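The Adcombe Prize

The letter from the Adcombe Foundation said that Carmela Costa had been awarded 3000 dollars and the use of a villa for the month of June, in order to finish her novel. She read it twice at the kitchen counter and then sat down, as there was no novel.
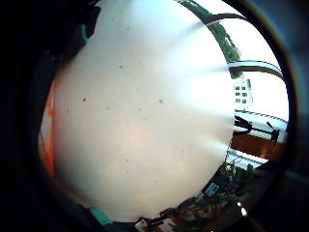
There had been twelve pages, which she had sent in with the application, and a synopsis, which she had written in one evening with the help of a bottle of something from the gas station. The synopsis promised a family saga covering four generations of lighthouse keepers. Carmela had never been inside a lighthouse. She had picked them because they seemed like the kind of thing foundations enjoyed.

The villa was called Villa Troston, and it stood at the end of a gravel road behind a place that sold patio furniture. It had a lemon tree in a pot and a bathtub with feet. There was one other guest, a poet named Zanele Visser, who met her on the front steps in a bathrobe at two in the afternoon.

"You're the lighthouses," said Zanele.

"I'm the lighthouses," said Carmela.

"They read us your synopsis at the welcome dinner. You missed the dinner. People cried at the part with the drowned twin."

Carmela had forgotten there was a drowned twin. She carried her suitcase upstairs and looked him up. He was called Edmund, and he drowned in the second generation, and apparently his ghost was going to tell the whole third part in verse.

She set herself a target of 500 words a day. On the first day she wrote a description of fog. On the second day she cut most of the fog. By the end of the week she had a keeper, a lamp, and a goat that had wandered in during a slow paragraph and wouldn't leave. The goat was the best thing in it. The goat had opinions about the stairs.

"How's Edmund?" Zanele would ask at breakfast.

"Still alive."

"Poor thing."

Zanele's own project was a sequence of 50 sonnets about her divorce. She had arrived with 50 sonnets about her divorce already done, and was spending the month in the bathtub. She explained this without shame. The trick, she said, was to apply only for money to write things you had already written, and then use the money to write the thing you'd apply with next time.

"And what's that?"

"No idea. I'm in the bathtub."

In the third week the foundation telephoned. It was a man with a soft voice who wanted to know whether Carmela might read from the drowning at the closing reception. The donors had been asking. One of the donors had lost a twin, or possibly a boat; the line was bad.

She said she would be delighted. Then she went down the hall and knocked on the bathroom door.

"I need to drown a boy by tomorrow night," she said.

"Is it locked? Come in. Bring a chair."

They worked until the water was cold, and then until it was morning. Zanele did the sea, because she had strong feelings about it. Carmela did the boy. Around four o'clock they got him into the rowboat, and at half past they got the goat in after him, since neither of them could bear for him to go alone, and after that there was no question of the boat sinking. The goat wouldn't have it.

At the reception Carmela read for ten minutes. Edmund rowed out into the dark, was insulted by the goat, and rowed home again for supper. The donors sat very still. A woman in the front row put down her wine and asked what happened to the ghost.

"He's been delayed," said Carmela, and turned the page, which was blank, and went on reading.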